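Still waiting on the robot

24 January 2022

My brother-in-law sent me another one of those videos over the holidays. You know the kind. A robot in a spotless kitchen picks up a cup, turns, and sets the cup down in a dishwasher. There's piano music. Underneath, in very small type, it says the footage has been sped up. He wrote "your job next!" and I wrote back asking who had put the cup where the robot could find it.

I look after the network and a fair bit of everything else for Tarnside, a small firm that makes fittings for greenhouses. I've been there 12 years. We have offices upstairs, a shop floor downstairs and a comms cupboard that used to be a cloakroom. At home I have a dishwasher, two teenagers and a laundry pile. So I have some interest in machines that do chores, and I would like it on the record that I'd buy one tomorrow if it worked.

What bothers me is the word "can." A robot can fold a towel. Fine. Can it fold the towel that's inside the fitted sheet that's inside the pillowcase, all of it wrapped round one sock? Mine comes out of the dryer like that every single week. I watched a demonstration last November, put on by an outfit called Veltik in a hotel meeting room, where a machine folded small square cloths and stacked them. Each cloth was laid flat for it first by a young man in a polo shirt. I timed it on my phone. It took 4 minutes to do a cloth, and one had to be redone. The young man could have had the whole basket finished and gone for lunch.

The fellow next to me, Oldřich Šindelář, runs maintenance at a bottling plant and was a lot kinder about it than I was. His view is that I'm judging a toddler for being a bad accountant. They've had arms on the palletizing line for 18 years, he told me, and those arms are the most reliable colleagues he has. I believe him. But his arms live behind a fence and pick up the same crate from the same spot until the day they're scrapped. If a crate shows up crooked, a light goes on and a person walks over. I asked what happens if the crate is a different size. He said, "Then we have a meeting."

That's the difference I keep coming back to. A factory arm does well because everything around it has been made to suit the arm. Nobody is going to do that to my kitchen, and certainly not to our cloakroom.

Take patching, since it's what I spend a lot of my week on. On paper it ought to be the perfect robot chore. The plug only goes in one way. Every port is the same size and has a number printed beside it. The colours don't matter to anyone but me. If you asked a sensible person to pick a job for a machine, they'd pick that well ahead of emptying a dishwasher.

Now think about what your hand does when you patch a switch. You pinch the boot, and you don't really look, because your own knuckles are in the way. You feel for the edge of the opening. If you're a hair off, the plug catches on the metal and you wiggle it, and you do this without noticing you're doing it. Then you push until it clicks, and you give it a tug, because a plug that's nearly in is worse than one that's out. I once lost an afternoon to a cable on the Dehghan account printer that was nearly in. It would work for an hour and then stop. I replaced the driver, the printer's network card and very nearly the printer.

A gripper with two stiff fingers has to do all of that with far less to go on. The cable is the awkward part. It's springy, it has its own ideas, and it pulls the plug sideways just as you line it up. And that's on a switch with room around it. In our cupboard there are 26 cables hanging in front of the one you want, put there by me and by the man before me, who labelled nothing.

Getting the clip out is harder again. I have decent fingers and I still need a small screwdriver for the bottom row. Half our older cables have lost the little tab altogether and are held in by habit. I would love to see what a robot makes of those.

To be fair, and I'm trying, I've seen things in the last year or two that I'd have bet against. Machines that pick mixed goods out of a bin, not quickly, but they get there. My own robot vacuum has gone from a nuisance to a thing I'd replace if it died, though it did spend most of one afternoon under the couch attached to a phone charger. And small, fiddly insertion work is clearly where a lot of the clever people have gone. I think that's the right place to be. I'd take one machine that can seat a plug properly over ten that can wave at me.

So this is my test, and anybody selling is welcome to it. I don't want a clean bench. I want to see it done on a real rack, with the other gear crowding in at the side, by a machine that hasn't been told where the port is to the millimetre. I want to see it miss, know that it missed, and have another go without a person reaching in. And then I want to see the tug.

Veltik's rep told me they'd be "in homes soon." I asked for a year and got a brochure. The brochure has a drawing of a robot carrying a tray of drinks out to a patio, across a doorsill, past a dog. I've tripped over that doorsill myself. I've had a knee for fifty-odd years and it still didn't help.

Oldřich and I have a bet on, by the way. He says there'll be a machine doing the routine patching in a place like Nonimdale, where the big hosting sheds are, before he retires. I say it'll be doing it with a technician standing behind it holding the spare cables. Loser buys dinner, and he's told me he plans to retire late. 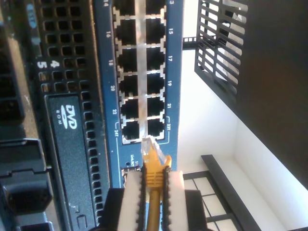
Anyway, the upstairs switch gets swapped out next week, and I've got all the old leads to pull and label before then. If anyone has a good way of getting a broken-tab plug out of a bottom port without skinning a knuckle, the comments are open.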